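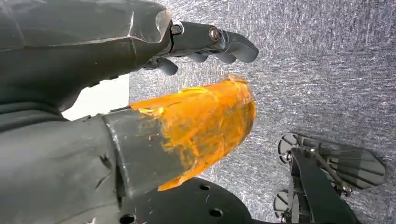 Most budgets for a robotic hand contain one line: the hand. Sometimes there is a second line for the mounting kit and a third for delivery. I think this is the wrong way to plan for such equipment, and that the money lost through it is larger than any discount a buyer is likely to win on the purchase price.

A hand with several fingers is a wearing part. It is sold and booked as a capital item with a five-year life, alongside the arm that carries it, but it behaves more like a tyre. The arm moves through free air for most of its working day. The hand touches things. It presses on tables, catches the edges of boxes, closes on objects that are harder than it is and now and then closes on itself. The surfaces that do the gripping are the first to go, and in my experience they go well inside the first year.

What happens next is familiar to anyone who has run such a machine. A fingertip loses its grip or its cover, and somebody reaches for a roll of tape. The tape works well enough that the job carries on. It creases, lifts at the edges, gets replaced, and within a few weeks it is part of the machine. I have no quarrel with tape as a material. It is cheap, it has decent friction and it goes on in a minute. My objection is to the accounts. The tape appears nowhere in the plan, nor does the time spent renewing it, nor do the trials that have to be thrown out when a finger has grown thicker than the control software believes it to be.

**Where the money goes**

We run two hands of different makes. The Primeo was bought first, on a project grant, and the Arilden came the following March. The quotations were close enough that the choice was made on grip force and on the number of driven joints. Both suppliers gave a long table of specifications. Neither table had a row for the price of a fingertip.

For the Primeo, a set of fingertip covers costs £442. They are sold as a set only, so wear on one finger means buying for all of them. A complete finger is £2,146, and the supplier prefers to fit it at its own works. Carriage and testing add £700 to that. The turnaround is 30 working days, which in practice means six weeks without a hand.

The Arilden costs more for the same complete finger, but its tips are sold singly and come off with a common hex key. We keep a small stock in a drawer. A worn tip is a ten-minute job, done by whoever notices it.

Had these facts been in front of us when the first order was placed, we would have chosen differently. They were not secret. We didn't ask, and the form we used for comparing bids had no box for the answer.

**What a plan should contain**

I would put four things into any request for a hand, before grip force is discussed at all.

1. The unit price of every part that touches the work, and whether it is sold singly.
2. The time from order to delivery for each of those parts, stated by the supplier in writing.
3. A list of repairs the owner may carry out without losing the warranty.
4. The cost of a second hand bought at the same time, as against one bought later.

The fourth item gets the most resistance. A spare hand looks like idle money, and finance departments are right to be suspicious of idle money. But the comparison should be made with the cost of the cell standing still. A six-week gap leaves the arm, the floor space, the safety fencing and at least one salaried engineer with little to do. On our figures the spare is the cheaper option if the hand is away twice during its life. Ours has been away three times.

Where a second hand can't be afforded, a simple two-jaw gripper on a quick-change plate is a fair substitute. It won't do all of the same work. It will do some of it, and it keeps the rest of the cell tested and the staff in practice.

**The case against**

There are reasonable objections. The first is that research groups and small workshops don't know what they will be gripping a year ahead, so they can't forecast wear. This is true of the exact figure and false of the general size. A group that handles soft bags will use fewer tips than one that handles castings, and both will use more than none. A rough allowance that turns out wrong by half is still a better number than a blank.

The second objection is that grant rules often separate capital from consumables, and that capital is easier to get. I accept this. It explains why so many hands are bought with generous money and then kept going with whatever is in the cupboard. It is also an argument for buying the consumables on day one as part of the capital order. Most suppliers will quote for a bundle if asked. Kusuma, which sells us our grippers and plates, now does so as a matter of course, and the bundle passed our own finance office without a question.

The third is that leasing solves the problem. Skundik offers a lease under which worn fingers are exchanged, and for a steady production job I would take it seriously. The terms exclude what they call unplanned contact. For a line that picks the same carton all day this is a small exclusion. For anyone doing experimental handling, unplanned contact is most of the week, and the lease becomes a purchase with extra paperwork.

**Depreciation**

There remains the question of how long the thing should be said to last. We wrote our first hand off over five years because the arm was written off over five years and nobody thought to separate them. I would now book the arm, the cabinet and the safety equipment at five, the hand at two, and the fingertips straight to running costs. The yearly charge looks worse. It also looks like what we spend.

One practical step costs nothing. Keep a sheet of paper by the cell and write on it each time a finger is taped, tightened or swapped, with the minutes taken. After a quarter there will be enough on it to set the next budget. We started ours too late to help with the Primeo, and the first column was filled in under four weeks. The sheet goes in with the next equipment request, stapled behind the quotation.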